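How a Robot Hand Learns to Pick Things Up
Science for ages 9 to 12

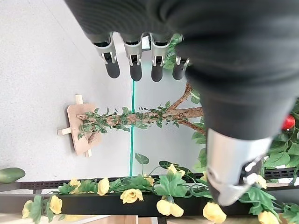
A robot hand does not know how to pick anything up when it is first switched on. It has motors and joints, and a computer that can move them. What it lacks is examples.

At the Tirkgate workshop, Eugénie Le Goff and her team collect those examples. Their project is called Bulance. The hand they use has fingers and a thumb, so it can close around an object much as yours does.

What is an example?

One example is a recording of one try at one task. A person guides the robot from start to finish. While this happens, the computer saves two kinds of information:

Pictures from a small camera near the robot's wrist.
Numbers that say how far each joint is bent.

The pictures and numbers are matched by time. For any moment in the recording, the computer can look up what the camera saw and what the fingers were doing.

Why use odd objects?

Smooth blocks are easy to hold. Leaves, vines and flowers are harder, as they bend and hide one another. The team sets out artificial plants, including a model tree and a garland of yellow roses, with a cucumber nearby. Artificial plants do not wilt, so the same ones can be used again in August.

Between recordings, objects are moved or turned. If the tree always stayed in one place, the computer might learn the place and ignore the tree.

How many are needed?

One morning's work at Tirkgate produced 114 recordings. The team checked each one and removed 19. Some had blurry pictures. In others, the joint numbers stopped before the task was finished. A colour label was then added to each recording that was kept, to show which task it belonged to.

What happens next?

A program called a learning system studies the recordings. It looks for patterns that link the pictures to the finger movements. Later it is tested with objects in new positions, and the team writes down each success and each failure. Failures tell them which examples to collect next.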